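Laying out a tip-rack bench in simulation before you drill anything

At Sillside, the shared workshop in Horham, bench time is booked in blocks of three hours. You can lose a whole block moving a bin back and forth by hand to find out whether the arm can reach it. We now lay out every bench in the simulator first. Our liquid handling bench, Grident, was done this way and the steps below are the ones we followed. They should suit any medium-sized arm with a parallel gripper.

You will need

A tape measure and a set of calipers
A model of your arm, with its joint limits
A model of your gripper, including the mounting plate
A simulator that can render from a camera fixed to the wrist
Simple box models of your plates, racks and bin

1. Measure the bench

Measure the table top, the height from the floor and the distance to the nearest walls. Put the walls into the model. An arm that clears the table nicely can still swing its elbow into the plaster. If you use a board with a grid of holes, measure the spacing over a long run of holes and divide, as an error in one gap adds up along the board.

2. Place the arm

Fix the base plate near one side of the table, leaving room for the bolts and for a hand holding a spanner. Set the zero of the whole model at the centre of the base plate. Write this down somewhere that other people will find it. Run each joint to its limits on its own before you add anything else.

3. Add the racks and plates

Start with the tallest items. Give each plate its true outside size and its true height with the lid off. Wells can be a surface pattern at this stage; you don't need to model them. Leave at least one slot in the rack empty so that there is always somewhere to put a plate down.

Don't line everything up square to the table just because it looks tidy. If a platform is easier for the wrist to serve at an angle, turn it and save the angle with the layout.

4. Place the waste bin

Put the bin where the gripper can point straight down over the opening with the elbow well bent. Then lower the gripper until the fingers are below the rim and check both fingers for contact, opened and closed. We allow 19 mm between a finger and the wall. Less will work in the model, but our real bin gets knocked.

Set the bin walls as solid faces. If you import the bin as one closed shape, the simulator may fill it in and report a collision every time you go inside.

5. Fit the wrist camera

Mount the camera in the model in the same place as it will be on the real wrist, with the same lens. A very wide lens bends straight edges, so calibrate it before you use any markers. Look at the view from several poses and see what the fingers hide.

6. Check before you run

Step through the bin approach slowly, with an outside view and a wrist view both open. Stop with the fingers near the rim and again with them inside it. 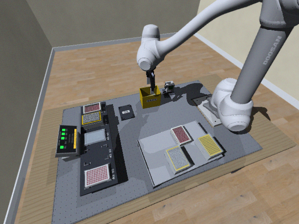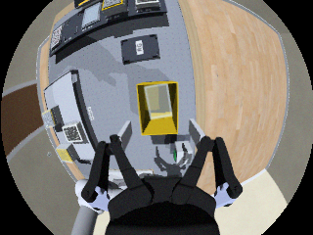
By R. Chong

The bin is yellow in both views, and a strong plain colour does make it easier to find through the wide lens. Look at the shadows as well. They fall dark across the work surface, and a colour threshold set under flat light may fail when the arm passes over. Move the light in the model and try again.

7. Run it many times

Once the slow approach is clean, shift the bin by up to 2 mm in each direction at random and repeat the move. We did some 3,000 runs overnight. Log the closest distance for each run along with the result, and look at the worst few by eye.

8. Move to the real bench

Print the layout at full size, tape it to the table and mark the holes through the paper. Bolt the base down first and measure again from there. Do the first moves at low speed with no plates out and one hand on the stop button. Save any changes back to the Grident layout file before you give up the bench.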